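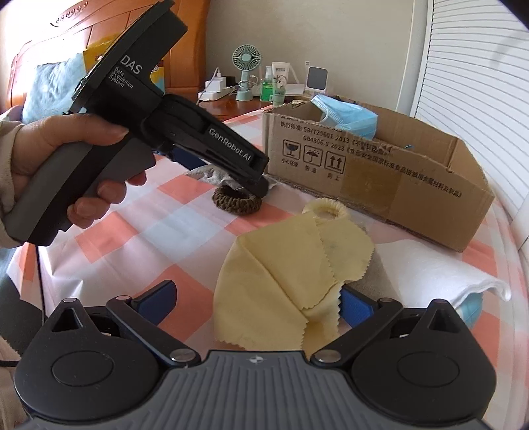 Hand-held gripper recording at a table with hair ties and soft cloths.

January
By Orvokki Hyvönen

About Avetti

Avetti is a small research company. We study how robots can learn to handle soft things: cloth, towels, hair ties, bags. Such objects are easy for people and still difficult for machines, because they change their shape every time they are touched.

I started the company together with Martti Kinnunen. Before that we both worked in industrial automation at Berkness, where every part was hard and always came in the same position. We wanted to work on the opposite problem.

Our method is called Statgate. A person holds a gripper in each hand and does a normal household task. The grippers record the movement and the camera view, and from these recordings we train a model which later controls a robot arm. No robot is needed during the recording, so it can be made in a bedroom or a kitchen as well as in a laboratory.
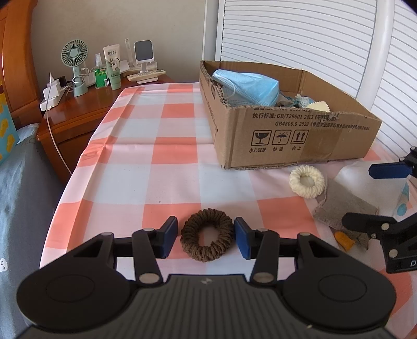 The main idea of Statgate is to look most carefully at the short time before the fingers close. We divide each recording into approach, closing and lifting, and the model must first decide if the approach is good enough. If it is not, the arm goes back and tries again from another angle. This sounds simple, but it took us a long time to find where one part ends and the next one begins.

In our last study we used 2000 recordings of soft objects. We then tested the model with 303 attempts on objects it had not met before. When we trained it again with only 200 recordings, it still learned to approach well, but its lifting was clearly worse. Thin cloth remains our weakest point, mostly when it is folded over itself and the model takes two layers for one.

We record on tables as people have them, with patterned tablecloths and other things lying near. One session lasts 60 minutes and then the person takes a rest, as tired hands make different movements.

Martti is responsible for the models and I am responsible for the recordings. Our office is in the Sjöberg building, on the second floor. Visitors are welcome on Monday afternoons, but please write to us first.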